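Trerkero Bench Kit for Robot Arms
Sold by Ondex, Bretthorpe

The Trerkero kit is for people setting up a robot arm at home or in a shared workshop. It has the parts that usually get bought one at a time: a steel base plate, 4 clamps, 13 cable ties and a pair of long gripper fingers in black.

The base plate spreads the load and needs a tabletop 40 mm thick or more. Pine is fine. Drill the pilot holes first and keep them clear of knots. 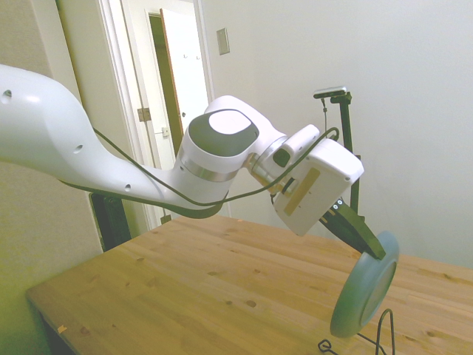

Leave slack in the cable at each joint and tie it only along the straight parts of the arm. Move the wrist through its full range by hand before the last ties go on.

The fingers will hold flat items such as plates and lids by the rim. Start with plastic dishes and a low grip force.

Arm, camera and camera stand are not included. The printed guide is by Teodor Iordache and covers assembly, first power-up and camera placement.

Price: $116
Spare fingers: sold in pairs, see Parts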